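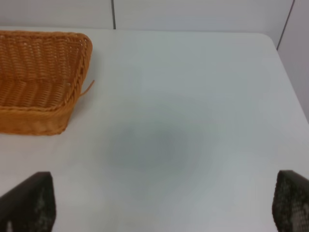

Equipment Review: Talberg Tabletop Handling Arm
Dromar Packing and Returns, Workplace Equipment Office
Reviewed by Anqi Fang
Published Nov 26, 2022

Scope of this review

The Talberg arm is a single arm with a two-finger gripper and a small camera mounted close to the fingers. It is sold for light handling work at table height. Dromar placed one unit at the returns benches in April, where staff receive household goods, inspect them, and set them down for either restocking or repair. The review covers the arm as used on woven baskets and other open containers. Boxed goods are handled on a separate line and will be reviewed on their own.

The department employs 46 people. All of them were invited to comment, and their remarks have been used throughout.

Setup and controls

Installation took two working days, including the safety inspection. The table must be plain and matte, and the supplier asks that it be cleared before each session. The control screen uses ordinary words for most functions. Two menus still carry engineering terms that the operators had to look up, and the supplier has been asked to change them.

Training is set at 30 hours per operator. Employees who had already worked the inspection bench found this sufficient. New hires did not, and their supervisors recommend a further week beside an experienced operator.

Handling of woven goods

During the trial period the arm was assigned 827 lifts of woven baskets, of which 542 were completed without a person stepping in. This is below the rate the department had planned for. Most of the stops occurred during the approach to the rim. A braided rim is uneven in thickness, and the fingers must open wide and come down squarely on either side of it. When the approach was slightly off, the arm paused and asked for guidance, as it is designed to do.

The textured pads on the fingers held well and left no marks on the rims that inspectors could find. The pads do collect fiber and need to be wiped at the start of each shift.
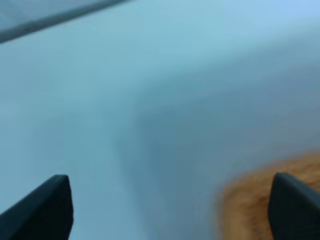

The live camera view was the subject of more comments than any other feature. Because the camera travels with the gripper, the picture can blur, and operators were at first inclined to stop the arm whenever this happened. Sihan Zou, who supervises the returns benches, issued a short instruction in the second month: wait for the view to settle, then decide. Unneeded stops fell after that. The department would nevertheless welcome a second, fixed camera, which the supplier offers at extra cost.

Changes in the work

Before the arm was installed, each bench employee lifted, turned, and set down every item by hand. Lifting now takes up a smaller share of the shift, and staff who had reported sore wrists and shoulders spoke well of this. The time has gone to inspection, record keeping, and watching the screen.

The last of these is not universally liked. Several employees described the screen work as tiring in a different way, and two asked to return to manual benches. Both requests were granted. Supervisors now rotate operators away from the screen every two hours, and this arrangement should be kept.

No positions were removed. Two were retitled from handler to operator, with a change in pay grade. The department advises other sites to settle titles and pay before the equipment arrives. At Dromar the question was left open until the sixth week, and it caused more concern than the machine did.

Judging the condition of an item remains with people. The arm is not set up to decide whether a basket should be repaired, sold at a lower price, or returned to stock.
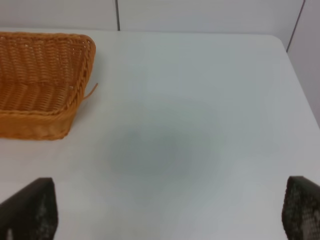

Woven basket on the white worktop, with a loose strand at the rim. The gripper is open.

Small faults of that kind are entered by the inspector under "weave, minor." The entry screen accepts one fault per item, so a basket with both a loose strand and a stain requires a written note. This should be corrected in the next software release.

Comparison and recommendation

The department also examined the Duman bench unit, which has a larger gripper and a lower purchase price. It was louder, and its guard took up space needed for the inspection tray. The Trurkden unit was not available for trial.

The Talberg arm is recommended for sites that handle woven goods in steady volume and can release staff for the full training period. It is not recommended for sites with a single bench, where rotation would be impossible. Dromar will keep its present unit and has deferred the purchase of a second until the fixed camera has been tested.

Rating: 3.5 out of 5

Questions about the trial records may be sent to the Workplace Equipment Office.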